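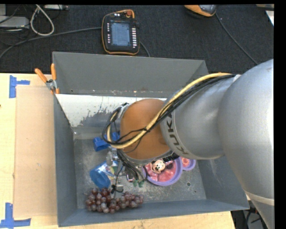 Photo: Pejman Alipour

Home Data Courses Support

# Plundard Workplace Wellbeing Survey: README

3 min read

The files in this folder hold the responses to a staff survey on sleep, workload and recovery after stress. Omprakash Shukla ran the survey in January at two employers, Endbridge and Bansal. It was sent to 1,271 people and 1,032 returned a usable form.

## Files

- `responses.csv` — one row per person, with no names or email addresses
- `items.csv` — wording of each question and its answer scale
- `followup.csv` — answers from the 400 people who took the short second form

## Columns worth knowing

`site` is E for Endbridge and B for Bansal. `recov_1` to `recov_6` are scored from 1 (never) to 5 (always). Item `recov_4` is worded negatively and has not been reversed, so flip it before you add up a scale score. Blank cells mean the person skipped the question. A value of 99 means they chose "prefer not to say."

Team names were merged wherever a team had fewer than ten people. Ages are given in bands.

## Known problems

The first batch of forms from Bansal left out the question on shift length. Those rows are blank in `shift_hrs` and should not be read as skipped answers. Night staff are underrepresented at both sites — the reminder went out during the day.

Scores are self-reported. They are not a clinical measure and should not be used to judge any one person or team.

## Use

Free for teaching and research with credit to Plundard. Please don't try to match rows to people.

Last updated July 6, 2022

Related

- Sakent Sleep Diary: README
- Scoring the recovery items
- Manager training course notes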